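PLOLER BRINGS OUT FULTILLEY COLOUR SORTING SET FOR NURSERIES AND INFANT CLASSES

For release: 2024-03-17

Ploler has added a table-top colour sorting set to its range for nurseries, infant classes and families. The set is called Fultilley and is on sale now, priced at £31.

Fultilley has six cubes, three red and three blue, together with a metal tray and two shallow round dishes. One dish has a red rim and the other has a blue rim. The cubes start in the tray and are moved, one at a time, to the dish with the rim of the same colour. When the tray is clear, the cubes are tipped back in and the next turn begins.

The set was designed by Tapio Saarela, who joined Ploler to work on its early years products. He said the aim was a sorting task that could be understood by looking at it.

"Many sorting sets come with a stack of cards telling the child what to do," he said. "We wanted the table to do that job. The rim tells you the colour, the tray tells you where to begin, and the rest is picking things up and putting them down."
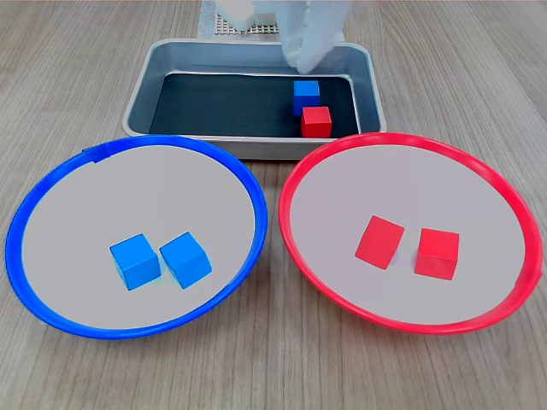

Two colours were chosen after a long spell of trying out four. Saarela found that children who were new to sorting spent most of their time with the four-colour version looking for the right dish, and lost interest before the tray was half empty. With two, they could get to the end and start again. A teacher who wants a harder task can ask for the colours to be moved in turn, or for all of one colour to be moved before the other is touched.

The inside of each dish is pale and plain, so that a cube placed in the wrong dish is easy to spot. The rims are thick enough for small fingers to hold and bright enough to be seen from the other side of a table. The dishes are low so that a cube can be set down gently, and so that an adult sitting next to the child can see what is in them.

The tray has raised, sloping sides and rounded corners. Its floor is covered by a dark mat, which helps the red and blue stand out and takes some of the noise out of a busy classroom. The mat lifts out and can be wiped with a damp cloth. The cubes should also be wiped and not soaked, and should be left to dry in the open before they are put away.

Serena Melis, head of early years at Ploler, said the noise was raised more often than anything else when the first sets went out on loan.

"The early tray had no mat and the cubes rattled," she said. "Staff liked the activity but they did not like having it at the next table. Putting the mat in settled that. It also stopped the cubes sliding to one end – a small thing, but one that matters if you have just lined up your fingers to pick one up."

The loan sets were used in the nursery at the Venkataraman Centre over seven weeks. Staff kept a notebook beside the sorting table and passed it to Ploler at the end. Several changes were made as a result. The dishes became wider, the corners of the cubes were made softer, and the printed leaflet was cut down to a single folded sheet.

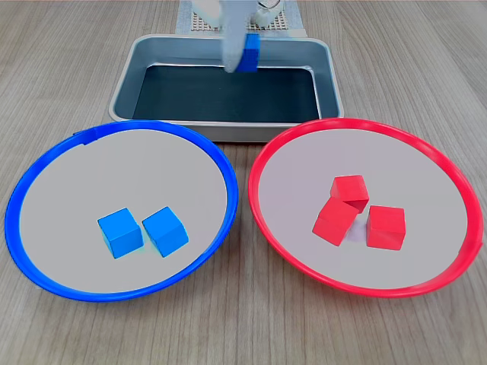
Fultilley in use, with red cubes in the red-rimmed dish and blue cubes in the blue-rimmed dish beside it.

The notebook also showed that children did not treat the dishes as a place to put cubes in neat rows. They dropped them in, leaned one against another and went back for the next. Ploler had tried a dish with marked squares on the base, one for each cube, and decided against it. The leaflet now says that any position inside the rim counts as sorted.

Placing the dishes is left to the adult. Most staff at the Venkataraman Centre put them side by side in front of the child with the tray behind, which keeps the reach short. Others prefer the tray to one side so that the hand has to travel across the table. Both layouts are drawn in the leaflet, along with a third in which two children sit opposite each other and each looks after one colour.

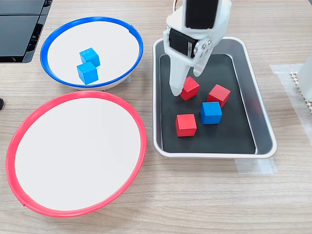 Fultilley can also be used for early talk about number. The leaflet suggests stopping part of the way through a turn and asking which dish has more, what is still to come and which colour will be finished first. A good moment is when there are two blue cubes in the blue-rimmed dish and the red-rimmed dish is still empty, with three reds and the last blue waiting on the mat. The child can be asked how many reds will be needed, and can then move them across to check the answer. Words such as "none", "more" and "the same" come up without much prompting, and staff can note them down if they keep records of this kind.

Melis said she hoped the set would be left out on an ordinary table and used for short spells through the day.

"It takes very little time to set up and even less to put away," she said. "Some children will do it once and walk off, and some will want turn after turn. There is room for both."

A first run of 200 sets has been made. Orders from schools and nurseries are being handled by Nakotia, which already supplies Ploler's threading and stacking lines. Families can buy direct from Ploler. Spare cubes, dishes and mats will be sold singly from the end of March, so that a set with a missing piece does not have to be replaced.

Groups that took part in the loan scheme may keep their sets or exchange them for the finished version at no charge. Those who wish to exchange should return the tray and both dishes to Nakotia in the original box. Missing cubes will not be charged for.

A Fultilley set with a third dish and a third colour is being worked on. No date has been set for it, and the two-colour set will stay on sale alongside it.

ENDS

Notes to editors

Ploler makes table-top learning materials for nurseries, infant classes and the home.

Nakotia supplies schools and nurseries with classroom goods.

Serena Melis and Tapio Saarela are available for interview. Requests and questions about review sets should be sent to the Ploler press desk.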